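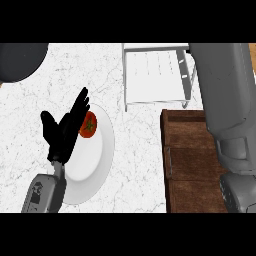

Brurnell Tomato Supper Returns to the Grange Hall in June

If you have lived in Brurnell for more than one summer, you already know that the tomato supper is the closest thing we have to a town holiday, and you will be glad to hear that it is coming back this June after a year off while the Grange Hall got its new roof.

Salamatu Darko, who has run the kitchen since her own kids were small enough to nap under the serving tables, tells us the menu will be much the same as folks remember: sliced tomatoes with salt, tomato pie, cold tomato soup, plenty of corn bread, and the green tomato cake that people either love or politely leave for somebody else. The early tomatoes are coming from the greenhouses out at Nartey Farm, and the Womera Bakery on Mill Street has promised the rolls again (the soft ones, we asked!).

The last supper served 441 plates and brought in $1309 for the town library, which went toward the new reading chairs by the front window. This year the money will go to fixing up the children's room, where the carpet has seen better days and the story hour crowd keeps on growing.

"I had people stopping me at the gas station all last summer to ask where their pie was," Darko said. "I told them to hold on, it's coming, and bring your mother."

Jericho Villanueva and his brothers will play fiddle tunes on the porch from 5 p.m. until the food is gone, and anyone who has an instrument and isn't too shy is welcome to sit in. Parking is in the field behind Fullik Hardware, and the gate will be open by 4:30 p.m.

Tickets are on sale now at the library desk and at the hardware store. Pie bakers who would like to help can leave their names at either place, and Darko asks that you write your phone number clearly.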